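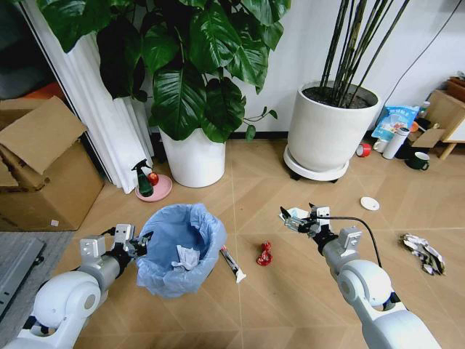

Reading time: 2 minutes

Week 3 notes: looking after the two-arm tidy-up cell

Right, so this week we leave the slides alone and get our hands on the Wundon cell. I've run it for two years now and I still start every session the same way, so please copy me until you have your own habits!

Power stays off while you check the grippers. Wipe the fingers with a dry cloth, then open and close them by hand and feel for grit. Paper is the worst thing we pick up (thin, light, and the fibres get into everything), and if the fingers don't meet evenly you'll drop scrap after scrap and blame the software. I did that for most of March.

Next, the cable. On the right arm it loops from the gripper back down along the arm, and that loop needs enough slack for a full wrist turn. Too much and it snags. Program 614 on the Nuvero controller runs the wrist through its whole range at a crawl, so watch the loop the entire time, with a hand on the stop button.

Then the bin. Fold the bag well over the rim, because the left gripper works right beside it and a loose edge will catch. If you shift the bin even a little, teach its position again.

Log sheets go in the Fondness folder, with any gripper that needed more than 12 tries marked in red. Bring closed shoes and tie your hair back. Next week we take a wrist joint apart, so read the chapter on seals first.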